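some rambling about how I plan pages for Wosent, split up into posts so you can bail whenever

people keep asking how far ahead the comic is written so let's do this properly 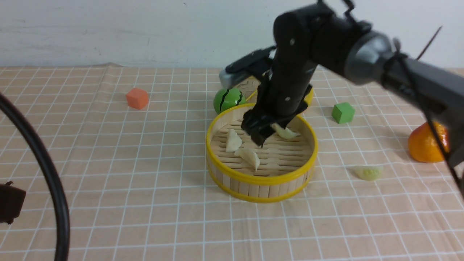 1/ How far ahead am I?

In terms of finished pages, six. In terms of scripts, to the end of the Numa storyline, which is 16 more pages if I behave myself. In terms of "I know what happens," pretty much the whole thing, but that last one is a lie every webcomic person tells and I'm telling it too.

2/ Scripts first

My scripts are ugly. They're a text file with panel numbers and dialogue and then notes like "she does the face." I know which face! Future me usually knows which face. In August I hit a page that said "callback to the thing with the door" and I spent a whole evening rereading my own archive looking for a door. There are a lot of doors in Wosent.

3/ Thumbnails

I do these tiny, in pencil, four pages to a sheet. If I go bigger I start drawing hands and then I get attached to the hands and won't cut the panel. Small thumbnails are basically blobs with word balloons, and the balloons go in first. I learned that one the hard way on the ferry chapter, where half the dialogue is covering somebody's elbow.

4/ Balloons, more on that

Someone asked why I letter before I ink. Because I talk too much and so do my characters. If the text is already sitting there taking up a third of the panel, I can see right away that the line needs to lose a few words. When I lettered last I'd just shrink the font. Go look at the early pages on a phone, or please don't.

5/ The Numa pages specifically

These are slower and I know you've noticed. The whole town is on a hill and I decided (years ago, cheerfully, like a fool) that every street would have steps. So every background has steps. I have a little map of the place now with the bakery and the pump and Rodrigues Street all marked, and I still managed to put the pump on the wrong side in two different pages. One of you caught it within 14 minutes of the update. Fixed now, thank you, I think.

6/ Buffer

The buffer is the pile of finished pages you keep so that a cold or a busy week doesn't mean a missed update. Mine has been as high as 16 and as low as "uploading at 11:50 at night with the ink layer still called Layer 6." I'm more relaxed with a buffer but I think I'm a bit funnier without one, which is annoying to find out about yourself.

7/ Does the plan change?

All the time. Nolance was supposed to show up for one page, sell somebody a hat and leave. Then I drew the ears and people liked the ears and I liked the ears, and now there's a Nolance chapter with almost 70 panels of a character who wasn't in the outline. I moved two scenes to make room and dropped a third. I miss the third a little. It had a good goat in it.

8/ "Do you change things based on comments?"

Not the plot. Jokes, sometimes - if everybody reads a line a way I didn't mean, I'll have a character react to it later on. And if somebody guesses a twist early I leave it alone. Guessing it means I set it up right, and swapping it out for something nobody could have seen coming would just make the earlier pages worse. I do get a bit sulky for an afternoon.

9/ Color

Flat colors, then one shadow layer, then I stop. I used to do two shadow layers plus a glow thing and I went back and compared, and you can't tell at the size people read at. What you CAN tell is when I pick a background color too close to somebody's hair. So now each chapter gets its own little palette strip saved in the corner of the file, and I test everybody's hair against it before the first page. Numa is mostly peach and a kind of dusty green. The next one's going to be much darker, that's all I'll say.

10/ Things I still can't plan

Page turns. They barely exist on a website, except when I think about a printed book someday and then suddenly every reveal is on the wrong side. I've started noting left or right at the top of each script just in case. For the old chapters I'd need to add a page here and there, and I have no idea what goes on them. Chapter two is going to be a mess.

11/ Okay, the question I actually got the most

Yes, the goat is coming back. Different goat, same attitude. It's in the scripts, and the note for it just says "goat (see door)."

Next page goes up tonight around nine if the lettering goes well. There's steps in it.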